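April 26, 2020

Soup again for lunch, the last of it, and then I finally got around to the vegetables. I'd been putting it off for days (I kept opening the drawer, looking at everything, and closing it again) but this afternoon I put the radio on and had everything out on the counter before I could change my mind.

Mostly it was fine! Two sad carrots, a pepper that had gone wrinkly, and a bag of spinach I don't want to talk about. The eggplant was the nice surprise. I'd forgotten I even ordered it, and it's a beauty, long and shiny, dark purple at one end and going all pale and creamy at the other. One tiny brown spot up on the pale part and that's it.

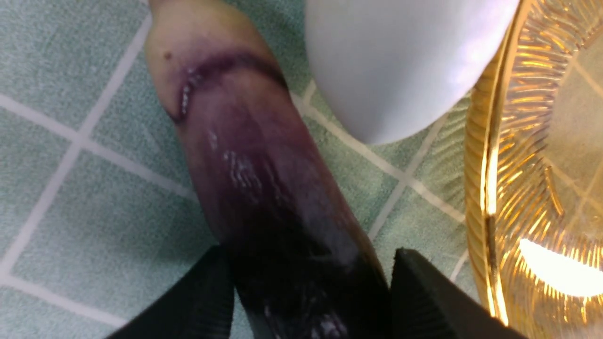
So then of course I had to decide what to do with it, and I spent far too long going through the recipe folder. I have 910 recipes saved on this laptop, and I cook maybe ten of them. The one I wanted was the miso one from the Wakinura cookbook, but I'm out of miso and the store's delivery slots are all gone for the next 7 days. I refreshed the page all through my coffee, no luck.

Plan B is to roast it with garlic and a lot of olive oil and mash it up on toast. I can use the wrinkly pepper too, once it's charred it won't matter what it looked like before. Carrots into the stock bag in the freezer.

I also wiped out the drawer while it was empty and found a grape back there that had turned into a raisin. Must put miso on the list, and lemons, and dish soap. Oven's on now, going to go peel the garlic.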